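Part-time Office Assistant, Hikmont Translation Bureau
Posted Sep 24, 2025
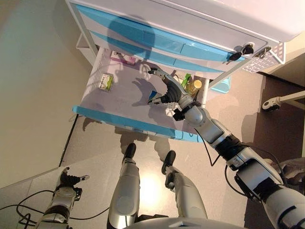
We are a small bureau which translates birth certificates, school diplomas and rental contracts for families who move to a new country. Our office is above the Fosia bakery, on the second floor, and there is no elevator.

We are looking for one person for the front desk, 2 afternoons each week. The contract is until the end of June, with possibility to continue.

Your work will be:
- to receive clients and answer the telephone
- to scan the original papers and give them back the same day
- to put finished files in order by client number
- to prepare invoices in Grumodon (we will teach you the program)

You should speak English and French well. Spanish or Thai is very welcome. A diploma is not necessary, but please write with care, as one wrong letter in a family name can cost a client many weeks. You must also keep private everything that you read here.

The pay is 549 dollars per month. The bus pass is paid by us after the first month.

Please send a short letter and your resume to Rungnapa Hemmin, office 104, or bring them by hand in the afternoon. Write the reference number 275 on the envelope. Interviews will be with Rungnapa and Normand Paquette, and they take half an hour. We answer to every letter, also when the answer is no.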